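This website uses cookies to improve your reading experience. Accept | Settings

Read the Last Page Slowly

I learned English mostly from novels, with a dictionary on my knee. For this reason I was always a slow reader, and for many years I was ashamed of it. Now I want to say something in defense of slow reading, especially of endings.

Last March I finished a long family novel by Babić, in translation. It has 366 pages, and the last 25 of them took me 3 evenings. A friend read the same book in one weekend and told me the ending was weak. When we talked, I understood that she remembered who married and who died, but she did not remember how the sentences became shorter near the end, as if the old house was losing its breath.

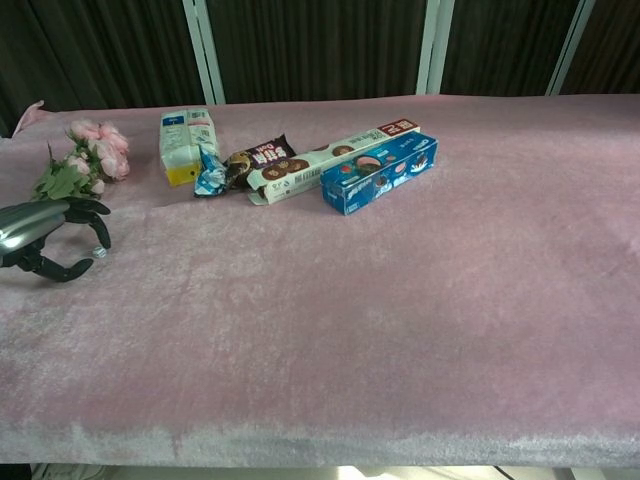 Many readers today treat the ending as information. They want to know it, and after that the book is closed for them. I think schools teach us this habit, because a test can ask what happened but it is difficult to ask how it felt. Novelists know that the final pages need a different speed, and the good ones put small obstacles there. Sometimes it is only an object to which the writer returns. A bunch of artificial roses lying on a pink cloth would be enough for a whole last chapter, if the writer has made us care who bought them and why they are not real ones. The fast reader sees flowers and turns the page.

I do not say that every book deserves this patience. In the Celstead library I have left many novels in the middle, without guilt. But if I have walked with a book to its last chapter, I owe it one quiet evening. Since 2000 I keep a notebook where I copy one sentence from each final page. Some of them I still do not fully understand, and I read these most often.

Recent essays
Jesow and the Short Novel
Why I Reread Dranov in Winter
Notes in the Margin of a Borrowed Book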